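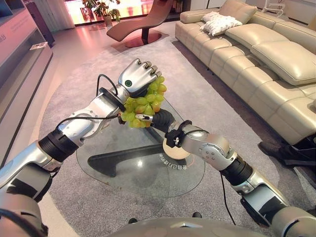 A two-armed machine holding a bunch of green grapes over a glass coffee table.

Can Machines Do the Chores Yet?
September 2022

Readers of this blog will know that I have followed household automation for 14 years, first as a purchasing officer for the residential services department at Skislow and later as a private observer. The question I am asked most often is whether a machine can be trusted with ordinary domestic work. My answer remains a qualified no, although the qualifications have changed a good deal since I last wrote on the subject.

Grapes are a fair place to begin. A bunch has no firm surface and no handle. It shifts when lifted, it hangs differently depending on where it is held, and a single berry will split under pressure that a cup or a box would not register. A person deals with this without thought. A machine must settle how to hold the bunch from above, how to steady it from below, and how hard to press in each place. In the arrangement shown, one arm ends in a humanlike hand with its fingers folded over the top of the fruit, while the other ends in a narrow black gripper set against the lower part. I find this division of labor sensible. Kitchen work is rarely done with two identical tools, and I see no strong case for requiring two identical hands of a machine.

Whether such a machine can carry out the entire chore is a separate matter. Serving fruit to a guest involves taking it from the refrigerator, rinsing it, drying it, finding a suitable dish, and clearing up the stems afterward. Each step is within reach under favorable conditions. The full sequence, carried out in a home the machine has not encountered before, is still in my view out of reach for general use.

The position on the shop floor is better, though less so than is commonly supposed. At the Killeo packing works, where I was permitted to spend 2 days last November, fixed machines closed and labeled cartons at a steady rate. Filling the cartons remained the work of 8 people on each line. The manager informed me that soft produce had been tried on the automatic line and withdrawn after 4 weeks. The losses were modest, but the line stopped too often, and staff had to be kept nearby in any case.

Debnath, which supplies the line, takes the view that the remaining difficulties concern touch more than strength or reach. I am inclined to agree. Cameras have improved faster than fingers. A machine may locate an object correctly and still handle it poorly.

Residents of Clestuvthorpe have written to ask whether they should delay buying ordinary appliances in expectation of something more capable. I do not recommend it. A dishwasher performs one task in a closed box, and performs it well. A machine intended to load that dishwasher must cope with every plate, every seat left out of place, and every person walking through the room. Furniture alone presents a serious problem. Glass tabletops and thick rugs are common in sitting rooms, and any machine meant for the home will have to work among them safely.

I would ask three things of any firm offering a domestic machine for sale: the number of attempts made at each chore, the number completed without assistance, and the condition of the goods afterward. Correspondence on this subject is welcome through the usual contact page.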